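Section 4. Setting up the Favcombe two-drawer organiser

The Favcombe leaflet promises you will be "sorted in moments". Allow 18 minutes, and ignore the bit about lifelong order. These steps assume the organiser is out of its packaging and has been wiped with a dry cloth.

4.1 Choosing a spot

1. Clear a flat, level surface.
2. Set the organiser down with the drawer fronts facing you.
3. Leave enough room in front for a drawer to come out.
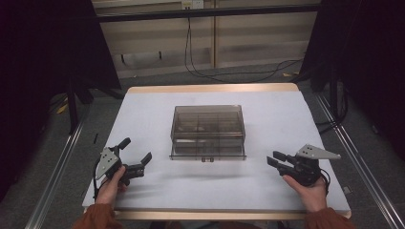 Tinted plastic is sold as a way of hiding clutter, and I have my doubts. The dividers show through the walls well enough against a white table top, and so will your old batteries. A spot near the middle of the table, as here, is better than one close to the edge while you are still filling it.

Caution: do not stack anything heavy on the lid. Sendia's catalogue gives a limit of 500 grams. I would stop at 300.

4.2 Opening a drawer

1. Steady the body of the organiser.
2. Take hold of the small metal handle and pull straight towards you.
3. Stop when you can reach the back compartments. A drawer pulled too far will tip.

Note: Eimear Sheehan, who checked this section, thinks the handle should be tightened once a month. Check it when you remember. 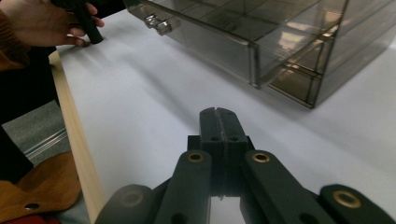
Reading time: 2 minutes

4.3 Filling the compartments

1. Empty your odds and ends on to the table and throw out what is broken.
2. Put the heavier bits in the lower drawer.
3. Put whatever you use daily in the upper one.
4. Close each drawer slowly. If it catches, something is standing too tall.

Caution: clear walls pick up scratches. Keep loose screws in a small bag. The "3,000 openings" claim on the leaflet says nothing about how it will look by then.
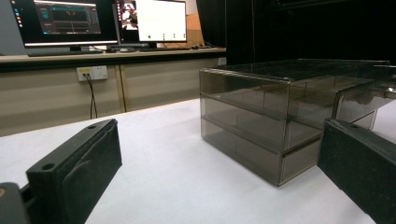 Estrella, November

4.4 Checking your work

1. Open one drawer at a time and look at it from the side. It should sit level.
2. Push it home and see that the seam between the two drawers is even.
3. If it is not, take the drawer out, turn out the contents and start again from 4.3.

Note: labels are optional. The Skollider ones peel off by Tuesday.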